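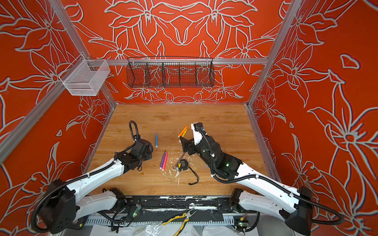
Participants wanted: tidying study at Celent

Can a machine put away a desk's worth of odds and ends as well as a person can? Our view so far is not yet, and we want to measure how far off it is. Celent is looking for people to take part in the Pliker study, which compares hand sorting with robot sorting on small household and shop-floor chores.

You will sit at a bench and sort drawing supplies and small tools into wire baskets, first at your own pace and then to a timer. After that you will drive a pair of robot arms by hand controls and do the same job again. Most people find the second part slow. Thin things lying side by side are hard to pick up one at a time, and straps and cords get dragged along.

So far we have logged 3,743 attempts, almost all of them by our own staff. We need people who don't do this for a living.
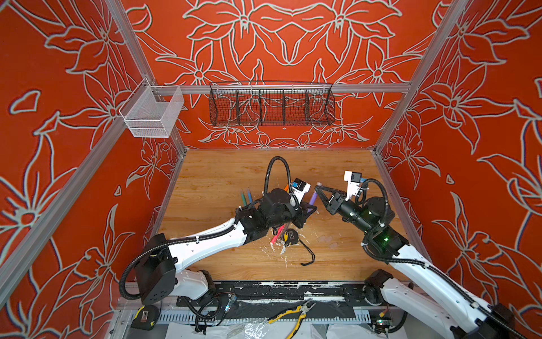

Posted by Babatunde Okeke, study coordinator
29 November 2018

Who can apply

Anyone 18 or over who can sit for the length of a session and use both hands. No technical background needed. Experience in stockrooms, cleaning, packing or repair work is welcome — we would like to hear what you think the arms get wrong.

What it involves

Two visits, each 2 hours with a break. There are 40 places. Sessions are held at our Jibrin Street building, Room 430, on weekday afternoons and some evenings. Street parking only.

Pay

A flat fee for each visit, paid at the end of that visit. If you stop early you still get the fee for that day.

We record the bench and your hands during the session. Faces are not recorded. You can ask us to delete your recordings afterward.

To apply, write to Warrick Brunton at the front desk with your name, the times you are free and whether you are left- or right-handed. People who took part in the October sessions can't apply again this round.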